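共同工房で双腕ロボットを育てる、週末だけの話

木曜の夜、仕事帰りに工房のシャッターをくぐると、だいたい誰かがはんだごてを握っています。私が通っているのはBuzatuという会員制の共同工房。もとは倉庫だった建物で、天井がやたらと高く、冬はとにかく冷えます。ここで仲間5人と、二本腕のロボットに箱を扱わせるという遊びを続けているんです。

きっかけは単純で、私が通販の箱を開けるのが嫌いだったから(笑)。家に届いた箱を玄関に積んでしまうタイプでして、これを機械にやらせたい、と飲みの席で言ったら、全員が妙に乗り気になってしまいました。中古の腕を二本、Kameckという業者から譲ってもらい、制御ソフトは仲間内でDrundicoと呼んでいる自作のもの。名前の由来は最初に書いた人が寝ぼけて打った文字列だそうで、そのまま定着しました。

最初の三か月は、箱どころではありませんでした。腕を置いて、電源を入れて、原点を合わせる。それだけで一晩が終わるんです。右腕は素直なのに、左腕は肘を伸ばすたびに小さく震える。ゲインをいじり、ケーブルを替え、架台のボルトを締め直して、結局は通信の周期がたまに飛んでいただけでした。あの夜の脱力感といったら! みんなで無言のままカップ麺をすすったのを覚えています。

そこからは少しずつ楽しくなりました。片手で箱の縁を押さえて、もう片方でふたをめくる。人間なら考えもしない動作ですが、二本の腕の息が合わないと、箱はするすると逃げていきます。段ボールというのがまた曲者で、同じ寸法でも折り目の硬さが一つずつ違うし、湿気の多い日はふにゃっとする。うまくいった設定が翌週には通用しない、なんてことも珍しくありません。

記録係の私は、試した回数を全部ノートにつけています。先月末の時点で861回。年内に1000回まで行こうと言っているものの、12月はみんな忙しいので、さてどうなるか。成功率はまだ人に自慢できるほどではなく、連続成功の最高記録は17回です。18回目で箱が床に落ちた瞬間、工房じゅうから悲鳴が上がりました。別の作業をしていた人まで手を止めて見ていたらしく、あとで缶コーヒーを差し入れてもらいました。
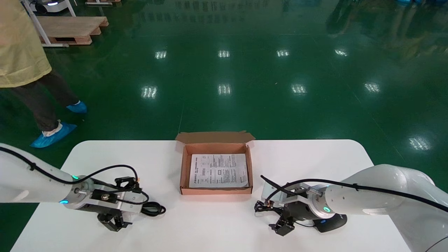
いま悩んでいるのは、ふたを開けたあとのことです。中身をつかむ練習に進みたいのですが、いちばん上に載っている紙がとにかく手強い。白い説明書が浅い箱の中に平らに収まっていると、平行グリッパの二本指では、下向きに構えたところで挟む場所がないんですよね。指先に薄いゴムを貼って端を滑らせる案と、箱の内壁に紙を押しつけて浮かせる案があって、いまのところ私は後者に一票。もうひとつの宿題は配線で、腕の上を這う黒いケーブルや、右のグリッパの脇でもつれた細い線を見るたびに、次こそ整理しようと思うのです。思うのですが、動かすほうが楽しくて、つい後回しになります。

お金の話も少し。腕以外でいちばん高くついたのはグリッパまわりの部品で、指は削っては折り、削っては折りの繰り返しでした。Bredsideという小さな加工屋さんが端材を安く分けてくれるようになって、ずいぶん助かっています。趣味でここまでやるのかと家族にはあきれられますが、釣りやゴルフに比べたら、まあ、いい勝負ではないでしょうか。

もし自分でもやってみたいという方がいたら、まずは腕一本で、空き箱を押すところから始めるのがおすすめです。非常停止ボタンは手の届くところに。それと、箱は捨てずに取っておくこと。うちの玄関には相変わらず箱が積んでありますが、最近は「練習用だから」と言えば済むようになりました。次の木曜は、例のゴムを試す予定です。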